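Dendeck, linéaire d'essai pour la manipulation robotisée en magasin

Lostari > Équipements > Bancs d'essai > Dendeck

Référence complète : Dendeck, version deux travées
Disponibilité : sur commande, montage par nos équipes ou par le laboratoire
Méthode associée : protocole Sosa, fourni avec le banc

Présentation

Dendeck est un linéaire de magasin destiné aux laboratoires qui étudient la prise, la dépose et le rangement d'articles par un bras robotisé. Il se présente comme un meuble de vente ordinaire, à deux travées, avec des tablettes réglables et une base basse en avancée. Les robots y travaillent sur des produits du commerce, dans des conditions d'encombrement comparables à celles d'un rayon.

Le banc est livré avec Sosa, une méthode d'évaluation mise au point sur notre site de Vellthorpe. Sosa décrit comment préparer le rayon, comment lancer un essai, comment relever l'état final et comment attribuer un score. Les deux peuvent être utilisés séparément. Un laboratoire qui possède déjà un meuble peut appliquer Sosa à condition de refaire l'étalonnage décrit plus bas.

Ce que mesure Sosa

La plupart des essais de rangement sont notés en tout ou rien : l'article est arrivé sur la tablette ou il n'y est pas arrivé. Cette notation laisse de côté les dégâts causés aux voisins. Un bras peut poser correctement une bouteille et en pousser une autre vers le fond ou contre le montant.

Sosa compare l'état du rayon avant et après chaque geste, article par article. Le score tient compte de quatre éléments :

position de l'article manipulé par rapport à la cible ;
orientation de l'étiquette ;
déplacement des articles voisins ;
articles tombés, couchés ou passés d'une tablette à l'autre.

Chaque élément est noté à part et conservé dans le relevé. Le score global est calculé ensuite, avec une pondération que l'utilisateur peut modifier. Nous recommandons de publier les quatre notes avec le score global, faute de quoi les résultats de deux laboratoires ne peuvent pas être rapprochés.

Déroulement d'un essai

1. L'opérateur garnit le rayon selon une configuration de départ. Les configurations sont fournies sous forme de fiches imprimables et de fichiers de positions.
2. La caméra fixe enregistre une vue de référence, bras rangé hors du champ.
3. La consigne est envoyée au robot : prendre, poser, avancer au bord, regrouper ou mettre au panier.
4. Le robot exécute la tâche. Aucune intervention n'est admise entre l'envoi de la consigne et le retour du bras en position de repos.
5. Une seconde vue est enregistrée depuis le même point.
6. Le logiciel apparie les articles des deux vues et calcule les écarts.

Si un article quitte le meuble, l'opérateur le signale dans le relevé avant de le ramasser. Un essai interrompu par l'arrêt d'urgence est conservé avec la mention correspondante et compte comme un échec.

Résultats obtenus à Vellthorpe

La campagne de référence a porté sur 1 338 essais, répartis sur 99 configurations de départ. Elle a été conduite par Yoon-hee Ki et Renato Benítez avec un bras à poignet compact et une pince à deux doigts. Les mêmes configurations ont servi à deux politiques de commande, l'une apprise par démonstration, l'autre fondée sur une planification géométrique classique.

L'état final calculé par Sosa a été comparé à un relevé manuel fait par une personne qui n'avait pas assisté à l'essai. Les deux relevés concordent dans 98 % des cas. Les désaccords se concentrent sur les articles du second rang, quand une bouteille placée devant en cache la plus grande partie. Le logiciel attribue alors parfois un déplacement à la mauvaise bouteille, en particulier entre deux articles identiques.

Les deux politiques se classent différemment selon la notation retenue. En tout ou rien, la politique apprise arrive devant. Avec la note de déplacement des voisins, l'ordre s'inverse sur les configurations serrées et se maintient sur les autres. La politique apprise entre plus vite entre les bouteilles et les écarte avec le dos des doigts. La planification géométrique renonce plus souvent à la prise, mais touche moins le reste du rayon.

La tablette basse reste la zone la plus difficile pour les deux politiques. Les articles y sont placés en retrait, sous la tablette intermédiaire, et le poignet dispose de peu de dégagement. Une partie des échecs vient d'un contact entre l'avant-bras et le bord de la tablette du dessus, avant même que la pince n'atteigne l'article. Nous n'avons pas corrigé ce point dans le banc : la même géométrie existe en magasin.

Un compte rendu détaillé, rédigé par Graciela Godoy, est remis avec le banc. Il donne les notes par configuration et par tablette.

Choix des articles

Dendeck est prévu pour des boissons en bouteille plastique et en canette. Sosa exige un mélange de familles, avec au moins :

des bouteilles transparentes à contenu clair, difficiles pour les capteurs de profondeur ;
des bouteilles sombres ;
des étiquettes de couleurs proches sur des produits différents ;
une famille placée dans la base, en retrait du bord ;
un objet non vendu, tel qu'un panier, posé sur une tablette.

Le panier a deux usages. Il sert de cible pour les tâches de collecte, et d'obstacle pour les tâches de réassort. Son anse est toujours rabattue au départ. Une anse relevée change la trajectoire d'approche et doit être notée comme une configuration différente.

Les articles sont achetés par le laboratoire. Nous ne les fournissons pas, les gammes variant d'un pays à l'autre. Il est conseillé d'acheter chaque famille en une seule fois et de garder des exemplaires de remplacement : les étiquettes frottées ou décollées font baisser le taux d'appariement. Les bouteilles doivent rester pleines et fermées. Une bouteille entamée se déforme sous la pince et ne se comporte plus de la même façon.

Réglage des tablettes

Les hauteurs se règlent travée par travée. Les tablettes des deux travées peuvent être alignées ou décalées. Nous conseillons un léger décalage pour la campagne complète. Un robot dont le plan de travail est calculé sur une seule travée touche alors le bord de l'autre, et l'erreur apparaît dès les premiers essais. Avec des tablettes alignées, ce défaut peut passer inaperçu longtemps.

Après tout changement de hauteur, l'étalonnage doit être refait. Yao-tsung Lai a écrit la procédure, qui figure en annexe de la notice. Elle demande une mire plane, posée successivement sur chaque tablette, et se fait sans démonter la caméra.

Installation

Le banc se place sur un sol lisse et plan, adossé à un panneau de fond uni et mat. Un fond gris clair donne de bons résultats avec un meuble blanc. L'éclairage vient du haut et doit être diffus. Les spots orientés créent des reflets sur les capsules et sur les bords de tablette, que le logiciel prend parfois pour des articles.

La caméra se fixe à un support indépendant du meuble et du robot. Les vibrations du bras suffisent à décaler une caméra montée sur le même châssis. Il faut prévoir un dégagement devant le meuble pour la base mobile ou le socle du bras. Les cotes figurent sur le plan joint au devis.

Contenu de la livraison

Deux travées avec montants, tablettes et base
Panneau de fond
Support de caméra, sans la caméra
Mire d'étalonnage
Logiciel Sosa, avec les configurations de départ
Notice de montage et compte rendu de la campagne de référence

Le bras, la pince, le poste de calcul et les articles ne sont pas compris.

Limites connues

Sosa ne traite ni les sachets souples ni les produits frais. Les canettes empilées sont acceptées sur deux niveaux seulement. Les étiquettes de prix ne sont pas prises en compte et il est préférable de laisser les bords de tablette nus.

Sur l'ensemble de la campagne, 11 essais ont dû être relevés à la main, le logiciel n'ayant pas pu apparier les articles. Ils sont signalés dans le compte rendu et figurent dans les résultats avec leur note manuelle. Une mise à jour est prévue en juillet pour les rangées d'articles identiques.

Contact

Questions techniques sur le banc : Raffaele Grasso, service équipements de Lostari.
Questions sur la méthode et les relevés : Graciela Godoy, site de Vellthorpe.
Les demandes de devis doivent préciser le modèle du bras, son rayon d'action et le type de pince.

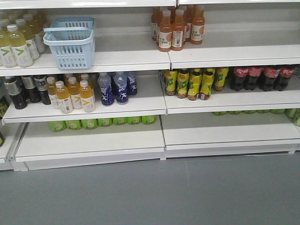 Dernière modification de cette page : 21/01/2026

Linéaire deux travées garni de boissons, tablettes décalées en haut, panier bleu à gauche avec l'anse rabattue. Les articles verts de la base sont placés en retrait, sous la tablette intermédiaire.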